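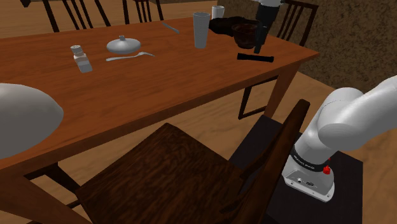 Fig. 1. The dining table cell in the simulator, arm on its stand, gripper over the table by the brown bowl.

Setting Up and Looking After the Table Cell
Notes to go with session 3, Lustunport workshop course
Nikola Kos, with corrections from Loubna Salem
Jan 14, 2020

Welcome back, everyone, and thank you for the very good questions last time (I have tried to fold the answers in as we go, so if a paragraph seems to wander off, it is probably wandering towards one of you). We are going to spend this session and the next on one cell only, the one we call Bornura, and we are going to do it properly – first in the simulator, where a mistake costs you a reload, and then on the bench downstairs.

Start with the stand. In the rendered cell the arm has a stand of its own, a black one on the floor, and is not bolted to the table at all. I like this arrangement very much for teaching, as you can change the table without touching the arm, but it does mean that the position of the stand relative to the table is yours to look after. Write it down. Every taught point you save is measured from the base, and if the stand moves by a finger's width then every pick moves with it. On the real cell we tape the feet and check the tape each morning. In the simulator you open the layout file and read the stand position before you run anything, even if you are quite sure you were the last person in there.

Now look at the bottom of the arm in Fig. 1. Between the thick white links and the white mounting plate there is a black band with a red button on it, and I would like you to find that button before you find anything else. Our bench arm has its stop on the pendant as well as at the base, and both must be tested before power goes to the joints: press, try to jog, confirm that it refuses, release, reset. Velimir Halilović will sign your sheet for this one, and he does like to watch the whole thing.

Then the chairs. I know, I know, but please take them seriously! There is a dining chair in front of the table with its back standing close to the stand, and more along the far side and at the right-hand end. The planner only avoids what it has been told about. Make sure each chair has its collision shape switched on, backs included, and then run the slow sweep with the gripper empty. We use 90 seconds for a full sweep, and I would ask you not to shorten it.

A word on what is laid out on the table. The small grey shaker sits on top of a tilted white block, so its height is not the table height, and anyone who copies the pick height from the tall grey cup will come in wrong. The white lid is easier than it looks if you aim for the knob. The spoon is lying flat on the wood, and for flat things we lower the approach speed and let the fingers close late. The bowl overlaps the dark object behind it, so leave that pair until you are comfortable with the others. Yutong Jiang's group tried it first last April and spent the entire afternoon there, very cheerfully, I must say.

Looking after the cell is mostly a matter of small habits. Wipe the finger pads before each session with a dry cloth. Check the cable where it meets the base and again at the wrist. Home the arm, and compare the reading with the card in the drawer. After 800 cycles the pads come off and are replaced as a pair, never singly, and the count goes back to nought in the log. The screws want only a gentle turn; Krum Petkov has a torque driver you may borrow, and he would like it back the same day.

If the homing reading does not agree with the card, do not correct it in software. Power down, look at the stand, look at the tape, and only then come and fetch one of us from room 22.

For next time, please bring your own layout file with the stand position filled in, and one pick of your choice from the table, saved and named with your initials.

Shares: 3 | Comments: 22
Grindovcombe Workshop Courses | Contact the course office | Back to top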